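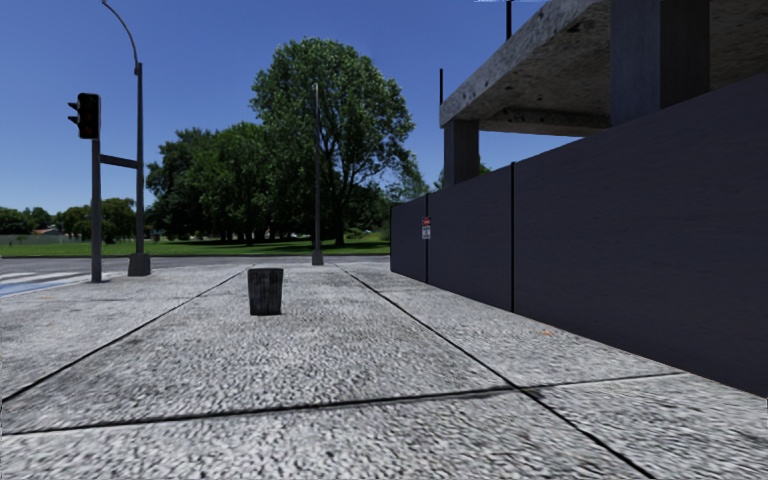
Most of August went into one question: can a sidewalk robot learn where it is allowed to drive from simulated streets alone, with no real footage in the training set? I finally have a result I trust enough to write down.

The setup is simple. Our delivery cart, Stalby, has one forward camera and a small network that marks every pixel as drivable or not. Labeling real streets by hand is slow, so we train on rendered ones, where the labels come free. The trouble is that the network used to learn the renderer. It would decide that one particular gray meant sidewalk, and then fall apart on the first street with a different gray.

What we changed is how the training frames are picked. The old way was to drive a virtual cart along a route and keep every frame, so you get hours of nearly the same view. Now we drop the camera at random spots and headings in the same few blocks, score each view by how unsure the current network is, and keep only the worst ones. Then we retrain and do it again. Samina Butt wrote the scoring code and I did the retraining loop.
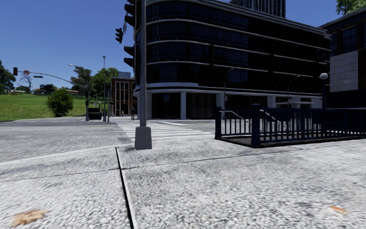 We ran the loop for 11 rounds and kept 1000 frames in total. The early rounds mostly picked views near corners, where sidewalk, curb and crosswalk all meet. Later rounds moved on to joints in the paving, leaves and stains. The network had been treating dark seams as edges it should not cross — a real problem for a cart that has to cross one every few feet.

For the test we used hand-labeled clips from Furstead, 77 of them, none seen in training. The old network had Stalby stopping for no reason in a lot of those. The new one stopped wrongly in 4. I went through each of them and they all involve low sun on a pale surface, with the curb hard to make out even for me.

I showed all this at our Grirkum group meeting and expected a quiet half hour.

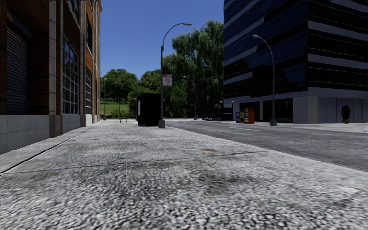 Ehsan Kazmi wanted to know whether the gain came from the scoring or just from the random headings, and said he wouldn't believe the first until I had tested the second by itself. Fair enough. I ran it that weekend. Random headings alone fixed the paving seams but did little for the corners. The scoring is what helped there.

He also thinks we should be adding noise to the camera height. That's on the list, after the sun problem. Wajid Talpur is already building a version with the light set lower, and the first renders look usable. 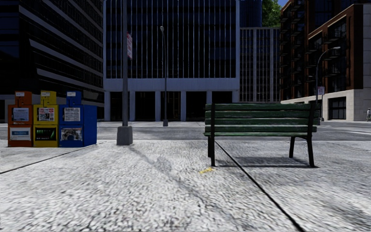
Does the robot still need any real footage at all? For training, none so far, but we need it for testing, and I wouldn't put the cart on a public sidewalk without it.

The scoring code needs a cleanup before we share it. Samina has the next round of frames queued up, and I'll post the numbers for low sun when they're in.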